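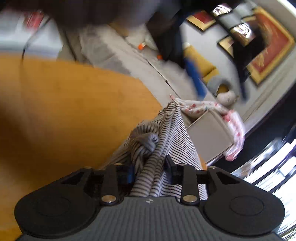
A hand-held gripper with two black fingers.

How Does Cloth Get Its Stripes?

Look closely at a tea towel or a shirt. You will see that the cloth is made of many thin threads. Threads are made from fibres, such as cotton from a plant or wool from a sheep. The fibres are combed straight and twisted together. Twisting makes them grip each other, so the thread is hard to pull apart.

Weaving

Woven cloth is made on a loom. One set of threads is stretched tight along the loom. These are called the warp. Another thread goes over and under them, from side to side. It is called the weft. A wide piece of cloth can have 1000 warp threads or more.

Adding the stripes

To make stripes that run along the cloth, the weaver changes the colour of the warp. Manon Hiebert weaves scarves at home. For one scarf she puts on five cream threads, then one black, then five cream again. Setting up the loom takes her all of Tuesday.

Very thin stripes are called pinstripes. The crumpled cloth on the yellow table has them, in beige and black. 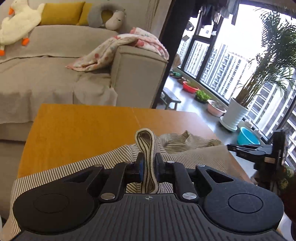
Printed stripes

Some stripes are not woven at all. They are printed on plain cloth with dye. Turn the cloth over to check. If the back is much paler than the front, the stripes were probably printed.

Try it yourself

Cut seven strips of grey paper and lay them side by side. Weave a coloured strip over and under them. Start the next strip under, then over.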